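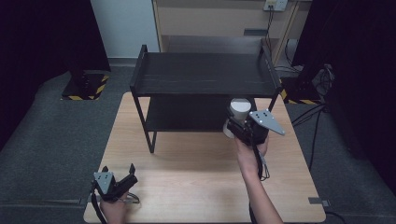
Re: [heinonen-home] Two-tier shelf on a table, what goes where

Print this message | E-mail this message
Shares: 4 | Comments: 3

Replying to the question from earlier this month. I'm copying in the parts I have an answer for and leaving out the rest.

> I bought the Filus shelf, the black metal one with the two dark boards,
> and put it on the table against the back wall. I thought it would give
> me my table back. What happened is that the bottom board filled up in
> one evening and now I can't get anything out from under the top one
> without moving something else first. Everything I own in the way of
> bottles and jars is on it. Should I return it and get the single-tier
> one? I still have the box.

I would keep it. I have had the same shelf for a couple of years and the first month was like that for me too. The single-tier one holds half as much and you end up stacking on it.

The trouble is nearly always the height of the gap between the boards. Before you put anything back, measure it. Mine is a little over seven inches, but the maker has changed the legs at least once, so don't go by mine. Then measure your tallest container with its lid on. You want two fingers of air above it. If you don't have that, the container goes on the top board or it goes in a cupboard.

> Also, which way do you put the tall ones? My sister says tall at the
> back on the top, and I say they block the outlet.

Tall at the ends on the top. The upper board has the raised rails at the left and right, so a tall thing that gets bumped has something to lean on. In the middle of the top board I keep low, wide things, so I can reach over them to the wall. If your outlet is behind the shelf, leave that stretch of the board bare and run your cords down one side. I used to run mine under the shelf and I was always catching them with a jar.

For the lower board, use one row only. I know it looks deep enough for two. A second row on the bottom board is where things go to be forgotten, and I once found a jar of rice back there that I had replaced twice. 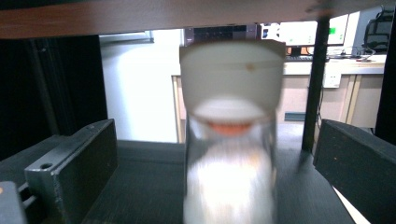

Glass or plastic matters more on the lower board than on the top one. You are looking in from the front with the upper board shading everything, and what you need is to tell one container from the next without picking each one up. Labels on lids don't help, because under the top board you never see the tops. I went over to clear glass with plain white caps, all the same, and I thought that would be a mistake until I noticed how easy they are to tell apart by what's inside. A colored ring under the cap helps as well. An orange-red one like that shows through the glass even in poor light, and I have started using ring color to sort: one color for things we eat and another for things we don't. If you do that, write it down on a card and tape it inside a cabinet door. Other people in the house won't work it out for themselves.

Keep a little space on both sides of each bottle. If you have to pinch the neck and lift straight up, you will knock the cap on the underside of the upper board. You want to be able to take hold of the body, slide it forward, and only then lift it. I leave a thumb's width between containers, and a bit more at the ends next to the legs.

> The legs worry me. It is a nice table and I don't want marks on it.

Felt pads. The cheap round ones come off in a week on these legs, as the tubing is narrow and the corners are square. Cut a strip, fold it up around the bottom of the tube, and put a turn of tape over it. Check it when you wipe the table. If you have to turn the shelf over to do this, clear both boards first and lay a towel down, then tip it toward you slowly. Don't drag it. All the scratches on my own table came from dragging, and none of them from the shelf standing still.
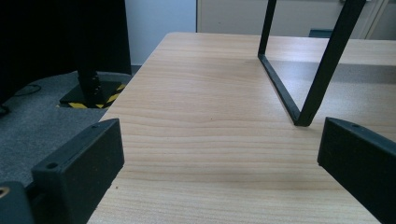 Do the boards need to be sealed before use? Mine came finished and I have only ever wiped them with a damp cloth and dried them after. If yours feel rough or drink up a drop of water, a coat of ordinary furniture wax will do, and give it overnight before loading.

> What about the screws? Two of mine were loose out of the box.

Tighten them with the shelf empty and standing on the table where it's going to live. If you tighten it on the floor and then carry it, it rocks. Put all the screws in loosely, push down on the top board with both hands, and then go around. Do them again after a month. The replacement screw bag is part 818 if you lose one. The hardware counter on Graden's main street keeps them behind the register, so you have to ask.

One more thing on this. I found an old piece I had saved from the Heinonen newsletter, from when several of us were buying the same shelf. It covers the white-lidded canisters better than I can, so I'm pasting it in as it was.
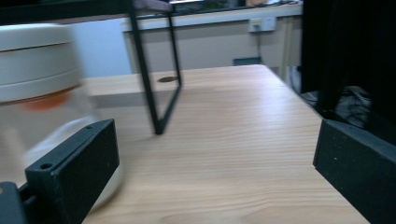 GRADEN, March -- The Eltero canisters are back in stock and we have had the same question from a number of households, so we will answer it for everyone. They do fit under the upper board of the two-tier shelf. They fit with the lid on, but not with one canister standing on another. The white lids can be swapped between sizes. The bodies let enough light through that you can see the level without opening them, though not always well enough to know flour from sugar, and we suggest a strip of tape with the name on the side that faces out.

If your table has a cord hole near the back, set the legs clear of it before you load the shelf. Moving the shelf afterward means unloading it. A board 19 inches long takes about four of the mid-size canisters in one row with room to get a hand in. Households that put in a fifth have mostly taken it out again.

Wash the lids by hand and let them dry open side down.

-- end of newsletter piece --

> Last question and then I will stop. Do you put anything on the table
> in front of the shelf?

I try to keep that part clear, since it's where I set things down when I am filling them. In practice there is usually one jar out there waiting for somebody to put it back. A tray would probably be sensible. I haven't bought one.

If you do still want to send the shelf back after trying it with one row on the bottom, post here first. I have a corner that would take a second one, and I can come by for it any evening after 6.

Print this message | E-mail this message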